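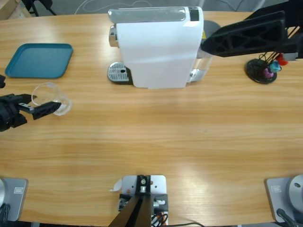
咖啡桌:白色胶囊机、青色托盘、透明杯子,右边是胶囊架

关于我们

大家好,我是Ynyr Pumphrey,Grinach是我和Tarek Sqalli一起开的。名字怎么念都行,客户叫过我们"格里纳赫",也叫过"格林那",还有一位前台小姐姐一直管我们叫"咖啡桌那家",我觉得最后这个最好,哈哈。

我们的工作一句话就能讲完:给办公室、工作室、诊所、培训机构布置咖啡角,布置好以后接着照看它。桌子、机器、托盘、杯子、胶囊架、垃圾桶、擦桌子的布,全都归我们管。您那边只需要有一面墙,墙上有个插座(有的地方连这个都没有,后面会讲到)。

怎么开始的

Grinach是2020年4月注册的。对,您没看错年份。那阵子办公室里没什么人,我们俩倒跑去注册了一家专门服务办公室的公司,我妈听完以后沉默了很久,然后问我要不要回家吃饭。

其实念头早就有了。我以前在一家做展架的公司管行政,茶水间就在我工位后面,每天都能听见有人在里面翻抽屉找胶囊。台面上常年有一圈一圈的咖啡印,杯子叠得比人脸还高,谁抽一个出来,其余的就哗啦一声。我那时候最大的爱好就是午休时把台面收一遍,收完拍照发给Tarek。他在另一家公司修小家电,每次回我的都是同一句话:"水箱放错边了。"

水箱这件事我们争了很久!他的意见是,水箱那头一定要朝着离水池近的一边,加水的人走过去就能提起来,不用绕过出水口。我那时候只在乎好不好看,喜欢把机器斜着摆,像咖啡馆橱窗那样。后来我自己端着满满一箱水绕过机器,浇了半包纸巾和一本台历,就再也没提过斜着摆的事。

第一单是一家翻译社,地方很小,桌子挨着复印机。我们搬进去一台机器、一个托盘、一摞杯子,装好以后两个人在楼下站了一会儿,都没说话,然后去吃了面。那家翻译社现在还是我们的客户,复印机换过了,咖啡桌还在原位。

我们在哪儿

办公室在Gesisa楼的二层,上楼梯左手边,门上贴着一张咖啡渍颜色的圆贴纸(那是印刷颜色,真的)。里面一间放货,一间摆样桌。样桌是浅色木头,横着的木纹特别明显,光一照过来,中间那一片亮亮的,我每次看都觉得心情好。

样桌欢迎来看,也欢迎来坐。提前发个邮件就行,我们会把水加上,问您喝浓的还是淡的。来的人一般先看机器,再摸桌面,然后就开始讲自己公司茶水间的故事。这些故事我都爱听!有一位做会计的客人讲了整整一个下午,讲他们公司的人怎么把用过的胶囊塞进花盆里,花还长得挺好。

为什么总在说桌子

很多人找我们是想问机器,我们却老是先问桌子。您打算把它摆在哪儿?多宽?后面是不是窗户?门往哪边开?有人会觉得我们答非所问,Tarek量尺寸的时候更是一声不吭,场面有点尴尬,请多包涵。

我们用的桌子来自一家叫Tichý的木工坊。选木头的时候我只有一个要求,就是颜色要暖。办公室里灰的白的已经够多了,早上九点进来,看见一块蜂蜜颜色的木头,人会愿意在旁边多站一会儿。Tichý的师傅听完点点头,又问我要不要上漆,上几层,能不能接受以后有痕迹。我说能。他说那就好办了。

木纹我们一律横着走,和桌子长边一个方向。擦的时候顺着纹路从左擦到右,碎屑就跟着到桌边了。竖着走的我们也试过一张,好看是好看,可是擦起来总觉得别扭,现在那张桌子放在货间里,上面堆着胶带和发票。

有人问木头桌面会不会泡坏。会的,如果一直有水。所以我们每个咖啡角都配两块布,一块擦水,一块擦干,分开挂。我知道很快它们就会混在一起,没关系,下次来我们再分开。

桌上都有什么

先讲胶囊机。我们常摆的是白色的,上盖带点银灰。白色显脏,这是缺点,也是我喜欢它的地方:哪里溅到了一眼就看见,顺手就擦了。黑色的机器我们也有,客户想要就给,只是每次回访Tarek都要拿手电筒照半天。

透明水箱是我们坚持的。以前用过一款不透明的,大家全凭感觉加水,感觉这东西嘛……每个人都感觉上一个人刚加过。透明的就不用猜,走过来看一眼就知道。水箱每个星期要拿下来洗一次,里面外面都洗,盖子也别漏掉。

出水口下面的接水格栅,是整张桌子上最容易被忘记的东西。银色的,带孔,平时看着干干净净,拿起来就不好说了。我们上门的时候第一件事就是把它端走。您要是想自己来也行,温水冲一冲,软刷子刷一刷,晾干了再放回去,千万别用钢丝球,花了以后很难看。

托盘我要多讲几句,请忍耐一下。最早我们根本没有托盘,杯子直接立在桌上,勺子直接躺在桌上,糖包到处走。后来Tarek从家里带来一个青色的塑料托盘,圆角,边上有一圈高起来的沿,说先凑合用。结果这一凑合就成了我们的标准配置!客户们特别喜欢那个颜色,配浅木头很提神。圆角好擦,没有死角藏糖粒。那一圈边也有用,杯子洒了,水就待在托盘里面,端去水池一倒就好。

托盘怎么摆,我们没有规定。有人喜欢贴着桌边摆正,有人随手一放,歪一点也好看。上面放什么也随您,放杯子、放饼干、放同事出差带回来的糖都可以。我自己喜欢让它空着,谁要端几杯咖啡去会议室,拿起来就走。

再说杯子。我们提供透明的塑料杯,冷饮用的多,来访客人用的也多。透明杯子轻,一碰就倒,倒了也不心疼,扶起来就是。自己人我们还是劝您用自己的马克杯,每个人杯子上的图案五花八门,摆在一起比什么装饰都热闹。有一家设计公司的马克杯全是各地动物园的,我每次去都要认一遍有没有新来的。

最后是胶囊架。圆圆的黑底座,中间一丛细细的黑铁丝,放在机器右手边,拿胶囊的手和扳盖子的手刚好顺。抽屉我们试过,盒子也试过,玻璃罐子尤其好看,可是大家伸手进去掏的时候总要把整罐倒出来找最后那颗浓的。架子就简单多了,什么口味快没了,路过的人都看得到,发消息告诉我们就成。

Betari服务

Betari是我们的月度服务,名字是我起的,没有特别的意思,就是念起来顺口。内容也不复杂,我们每个月按约好的日子来,把桌上的东西全部撤下来,擦桌子,洗水箱,洗格栅,给机器除垢,再一样一样摆回去。胶囊和杯子带来补上,旧胶囊收走。

目前每月价格是588元,小办公室一张桌子的价钱,胶囊另算。想加一张桌子,或者要办活动临时用一用,写信问我就行,我回得很快(Tarek回得很慢,但他回得很详细)。

我们现在照看着311张咖啡桌。这个数字写在货间的白板上,每添一张Tarek就擦掉重写,他的7和1长得很像,害我有一阵子报错过数。很多桌子在小地方,牙科诊所、琴行、印刷店、一间补习班,大公司也有几家,不过说真的,小地方的桌子更好玩,每张都有自己的脾气。

比如琴行那张,只能放在两架钢琴之间,我们把机器转了个方向,让有水箱的那头对着走道。补习班那张要高一点,低年级的小朋友老是伸手去够托盘。印刷店那张最难收拾,油墨印子怎么都擦不干净,后来店主说别擦了,这样客人知道是印刷店。行吧!

还有一间陶艺工作室,墙上没有插座,唯一的一个在天花板底下,谁装的已经问不出来了。Tarek围着屋子转了好几圈,最后请了电工重新走线。那天我坐在他们的转盘旁边等,顺便捏了一个很丑的小碟子,现在放在我桌上装回形针。

一次上门是什么样子

客户常问我们来了会不会打扰上班。会有一点水声。除此之外我们尽量安静,Tarek本来就安静,我会努力一下。

进门先打招呼,然后看桌子。看一眼就知道这个月过得怎么样:赶项目的月份,糖包消耗得飞快;放假回来的那个月,水箱里的水要先倒掉。接着拔插头,把托盘、杯子、架子挪到旁边,把机器搬开。机器底下总有东西!我们找到过耳环、U盘、一张写着"对不起"的便利贴,还有很多很多的回形针。找到的东西都会用信封装好交给前台。

桌面擦过一遍之后晾一会儿,这时候Tarek在水池边洗格栅,我在数胶囊,顺便和路过的人聊两句。聊天算工作的一部分,我是这么认为的。谁说最近的太苦了,谁说想要低因的,谁说下周有客户来要多备些杯子,都是这么站着聊出来的。下一趟补货就照着改。

最后摆回去。机器放靠里,出水口朝左,水箱朝右(水池在左边的办公室反过来)。前面留一大块空地方,方便放本子,放手机,放刚拆开的快递。这块空地方有的客户总想利用起来,摆个花瓶啊,摆个公司吉祥物啊,我都会劝一劝。留着吧,端着两杯咖啡的时候您就会谢谢这块地方了。

关于我们俩

我负责联系、排班、选颜色、写这个页面。我喝咖啡加很多奶,被业内朋友笑话过,不改。

Tarek Sqalli负责机器和一切要用到螺丝刀的事情。他话少,手特别稳,能一趟把四个满杯端上楼。他在车里放着一个铁盒子,装各种垫圈,有一次在一位客户家附近救了一个漏水的水龙头,那位客户第二天就订了第二张桌子。他自己不喝咖啡,喝茶,这件事我们一般到签完合同才告诉客户。

忙的时候会有兼职的朋友过来帮忙,尤其是11月,年底聚会多,临时的桌子一张接一张。去年那个月我们一共发出去1000个杯子,纸箱在走廊堆得楼下邻居都上来问是不是要搬家。

有几件事我们不做

我们不卖咖啡机。想买机器的话我很乐意陪您聊,也可以来样桌上试喝,但买还是请去店里买,售后会方便得多。

我们也不做现磨的吧台。那是另一门手艺,我很佩服会做的人。胶囊机的好处是谁都能用,新来的实习生第一天就能给自己弄一杯,不用请教任何人。

太远的地方暂时也去不了。车只有一辆,后备箱放了桌板就放不下我的外套。要是您在外地,又很想把茶水间理一理,可以把照片发来,我会认真回一封信,写写我觉得水箱该放哪边、托盘可以放哪里。这个不收钱,我就是喜欢看别人的茶水间。

收旧胶囊的事

每次来都有人问,统一写在页面上。用完的胶囊请扔进桌子下面那个带盖的小桶,别和杯子扔在一起。咖啡渣会倒出来单独装,壳子另外装。渣子有一部分给了楼下花店,她们拿去拌土,作为回报,我们偶尔会收到一小把卖剩的尤加利叶,挂在货间里,气味和咖啡混在一起,有点怪,闻久了还挺习惯。

小桶满了就换袋子,袋子在桶底下压着一卷。夏天请换得勤一点!

怎么找到我们

想来Gesisa楼看样桌,发邮件或者打电话都可以,联系方式在页面最底下。上午我们多半在外面跑,下午回来的机会大一些。来之前如果能顺手拍一张您那边茶水间的照片就太好了,乱一点没关系,请千万不要为了拍照先收拾,我们想看的就是平常的样子。

另外,如果您方便,量一下桌子能放多宽,插座离地多高,水池在左边还是右边。这三样Tarek一定会问的。

那就先写到这里,水开了,我去给他泡茶。

Ynyr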